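Dasville Share-House Chore Log: README

What's in it
786 rows of who washed up, who said they would, and the colour of the excuse. Kept by hand in a kitchen in Dasville, last tidied 23 Jul 2022. One row per sink-load. "Soaking" is a valid status and accounts for more rows than I'd like. 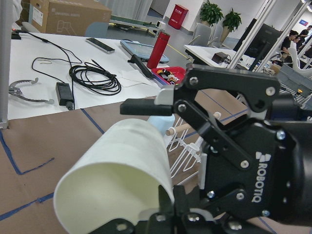 Columns
load_id: unique, bar the May rows, where I lost the notebook.
claimed_by: initials only, for the sake of the peace.
minutes: capped at 90. Anything longer was a phone call.
grime: 0 to 100, judged by whoever was crankiest.

Known problems
Mugs are under-reported. Five loads are logged against the dog. The Grarnico tab uses the old grime scale and shouldn't be merged with the Trato tab, though you're welcome to try. 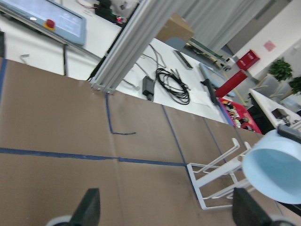 Dish rack and light blue bowl, with blue tape on the cardboard.

Licence
Use it however you like. If you publish anything that proves I did less than my share, please spell "Arriaga House" correctly.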